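Skript zur Lehrveranstaltung "Keramik und Gefäßkunde", Teil 4: Die Schale
Stand: September
Von Kerttu Vuorinen 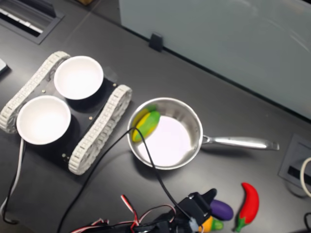 1. Begriffe

In den ersten drei Teilen ging es um Rohstoffe, Aufbereitung und Trocknung. Ab jetzt behandeln wir einzelne Gefäßtypen, zunächst die offenen Formen. Als offen gilt in diesem Kurs ein Gefäß, dessen größter Durchmesser an der Mündung liegt. Liegt er tiefer, sprechen wir von einer geschlossenen Form, auch wenn die Öffnung weit ist.

Zwischen Teller, Schale und Schüssel gibt es im Deutschen keine scharfe Grenze. Im Handel und in Museumskatalogen werden die Wörter unterschiedlich verwendet. Für die Übungen gilt:

- Teller: Höhe höchstens ein Fünftel des Durchmessers
- Schale: Höhe zwischen einem Fünftel und der Hälfte des Durchmessers
- Schüssel: Proportionen wie bei der Schale, aber Durchmesser über 200 mm
- Napf: Höhe mehr als die Hälfte des Durchmessers, Wandung steil

Wer in der Hausarbeit eine andere Einteilung benutzt, gibt die Quelle an und bleibt dabei. Ein Wechsel der Begriffe mitten im Text führt zu Punktabzug.

2. Teile des Gefäßes

Wir beschreiben von unten nach oben: Standfläche, Fuß, Boden, Wandung, Rand, Lippe. Die Lippe ist der oberste Abschluss des Randes. Viele Anfängerarbeiten setzen Rand und Lippe gleich. Das ist bei dünnwandiger Ware oft ohne Folgen, bei verdickten oder umgeschlagenen Rändern aber falsch.

Der Fuß kann abgedreht, angesetzt oder mitgeformt sein. Bei abgedrehten Füßen sieht man unter Streiflicht meist konzentrische Spuren an der Innenseite des Rings. Angesetzte Füße verraten sich durch eine Naht, die im Bruch besser zu erkennen ist als an der Oberfläche.

Für die Zeichnung gilt die übliche Aufteilung: links der Schnitt mit der Wandstärke, rechts die Außenansicht. In manchen Ländern ist es umgekehrt. Bitte auf jedem Blatt vermerken, welche Seite den Schnitt zeigt.

3. Formgebung

3.1 Daumentechnik

Die älteste und einfachste Methode. Eine Kugel wird mit dem Daumen geöffnet und die Wand durch Drücken und Drehen hochgezogen. Geeignet für kleine Gefäße. Für die Übung nehmen wir 300 g Masse. Der häufigste Fehler ist ein zu dünner Rand bei zu dickem Boden. Man beginnt deshalb unten mit dem Ausdünnen und lässt den Rand bis zuletzt stehen.

3.2 Drehen auf der Scheibe

Die Arbeitsschritte sind Zentrieren, Öffnen, Hochziehen, Formen, Abschneiden. Bei Schalen wird der Boden innen von Anfang an gerundet. Ein flacher Boden mit später angesetzter Rundung behält fast immer einen Knick, der unter der Glasur sichtbar bleibt.

Die Wand wird zuerst als niedriger Zylinder oder leichter Kegel gezogen und erst danach nach außen gelegt. Je flacher die Schale, desto größer die Gefahr, dass die Wand absackt. Abhilfe schaffen eine etwas steifere Masse, weniger Wasser und eine langsamere Scheibe. Den Rand nach jedem Zug mit dem Schwamm oder einem Lederstreifen verdichten.

3.3 Überformen und Einformen

Beim Überformen wird eine Tonplatte über einen Kern gelegt, beim Einformen in eine Hohlform gedrückt. Beide Verfahren liefern gleichmäßige Maße. Überformte Stücke müssen rechtzeitig abgenommen werden. Der Ton schwindet auf den Kern auf und reißt sonst, meist vom Rand her.

3.4 Gießen

Gießmasse in Gipsform. Der Gips entzieht der Masse Wasser, an der Formwand baut sich der Scherben auf, der Rest wird ausgegossen. Die Wandstärke hängt von der Standzeit ab, aber auch vom Zustand der Form. Eine Form, die am selben Tag schon mehrfach benutzt wurde, saugt schlechter. In der Werkstatt führen wir deshalb zu jeder Form eine Liste. Bitte eintragen, auch wenn das Stück misslingt.

4. Scherben und Glasur

Kurze Wiederholung aus Teil 2:

Irdenware: poröser Scherben, niedrig gebrannt, ohne Glasur wasserdurchlässig.
Steinzeug: gesinterter Scherben, dicht, meist grau, gelblich oder braun.
Porzellan: gesintert, weiß, in dünner Wandung durchscheinend.

Ein weißes Gefäß ist also noch lange kein Porzellan. Weiße Oberflächen erhält man auch durch eine helle Engobe, durch eine deckende Zinnglasur auf farbigem Scherben oder durch weißbrennende Irdenware mit Transparentglasur. Zur Bestimmung braucht man eine Bruchstelle oder wenigstens einen unglasierten Standring. Fotos genügen dafür nicht. Wo nur ein Foto vorliegt, steht im Protokoll "Material nicht bestimmt".

Bei offenen Formen ist die Innenseite die Schauseite. Sie trägt deshalb die bessere Glasur und zeigt Fehler am deutlichsten. Auf folgende Fehler ist zu achten:

Nadelstiche - kleine Löcher durch Gase, die beim Brand austreten. Oft zu schnell gebrannt oder zu kurz gehalten.
Kriechen - die Glasur zieht sich zusammen und lässt Stellen frei. Häufige Ursachen sind Staub oder Fett auf dem Schrühscherben.
Haarrisse - die Glasur schwindet beim Abkühlen stärker als der Scherben. Sie können sofort oder erst nach Wochen auftreten.
Abplatzen - der umgekehrte Fall, die Glasur steht unter zu hoher Druckspannung. Meist am Rand.
Lachen - dicke Glasur sammelt sich im Boden. Bei manchen Glasuren gewollt, im Protokoll trotzdem vermerken.

5. Fallbeispiel: Schalen der Werkstatt Kastusar

Die Werkstatt Kastusar arbeitete mit einer einzigen Grundform in mehreren Größen. Der erhaltene Bestand liegt heute zum größten Teil in der Sammlung Turkancombe, ein kleinerer Teil in Clelldale. Das Inventar verzeichnet 400 Stücke, darunter viele Fragmente.

Für uns sind drei Beobachtungen wichtig. Erstens ist der Fußring bei den frühen Stücken abgedreht und bei den späten mitgegossen. Der Übergang lässt sich am Profil ablesen, der gegossene Ring ist innen weicher gerundet. Zweitens werden die Ränder mit der Zeit dünner, was die Stücke eleganter, aber auch anfälliger für Bestoßungen macht. Drittens wechselt die Glasur von einem gelblichen zu einem kühleren Weiß. Ob dahinter ein anderer Rohstoff oder nur ein anderer Ofen steht, ist offen. Im Seminar diskutieren wir beide Möglichkeiten, zur Vorbereitung bitte den Aufsatz von Caron lesen (im Ordner, ohne den Anhang).

Die Stapelbarkeit war offenbar ein Ziel der späteren Produktion. Ein Stapel aus 8 Schalen steht bei den gegossenen Stücken ohne zu kippen, bei den frühen gedrehten liegen die Füße oft schief im unteren Gefäß auf. Beim Vermessen in der Sammlung wird grundsätzlich nicht gestapelt.

6. Messen und Protokollieren

Jedes Stück bekommt ein eigenes Blatt. Anzugeben sind:

- Inventarnummer oder vorläufige Nummer
- Höhe, an der höchsten Stelle des Randes gemessen
- Durchmesser der Mündung, zwei Messungen im rechten Winkel
- Durchmesser des Fußes außen
- Wandstärke einen Zentimeter unter der Lippe
- Gewicht in Gramm
- Zustand, Ergänzungen, alte Klebungen

Weichen die beiden Messungen der Mündung voneinander ab, werden beide notiert und nicht gemittelt. Die Abweichung ist selbst eine Information: gedrehte Stücke verziehen sich anders als gegossene.

Farbangaben nur mit Farbkarte und bei Tageslicht. Angaben wie "cremeweiß" oder "schneeweiß" sind ohne Karte nicht vergleichbar.

Beim Anfassen gilt: Schmuck ablegen, beide Hände benutzen, das Gefäß nie am Rand hochheben. Bei glatt glasierter Ware keine Baumwollhandschuhe, sie rutschen. Nitrilhandschuhe oder saubere, trockene Hände sind besser.

7. Aufgaben bis zur nächsten Sitzung

1. Eine Schale aus dem eigenen Haushalt nach Abschnitt 6 protokollieren. Farbkarten können ausgeliehen werden.
2. Profil im Maßstab 1:1 zeichnen, mit Angabe der Schnittseite.
3. Auf einer halben Seite begründen, mit welchem Verfahren aus Abschnitt 3 das Stück hergestellt wurde. Unsicherheiten benennen.
4. Zwei Stücke in Daumentechnik aus je 300 g Masse herstellen und lederhart mitbringen, in Folie eingeschlagen.

Abgabe der Zeichnungen auf Papier im Fach vor der Werkstatt. Eingescannte Blätter nehme ich nur bei Krankheit an. Der Schrühbrand für die Stücke aus Aufgabe 4 findet nach der Sitzung statt, bis dahin müssen sie durchgetrocknet sein.

Weitere Teile dieses Skripts
Teil 1: Tone und Massen
Teil 2: Scherben, Brand und Glasur
Teil 3: Trocknung und Schwindung
Teil 5: Krug und Kanne
Teil 6: Deckel und Verschlüsse

Diese Website verwendet Cookies, um die Anmeldung im Kursbereich zu ermöglichen. Mit der weiteren Nutzung stimmen Sie dem zu. Einstellungen | Akzeptieren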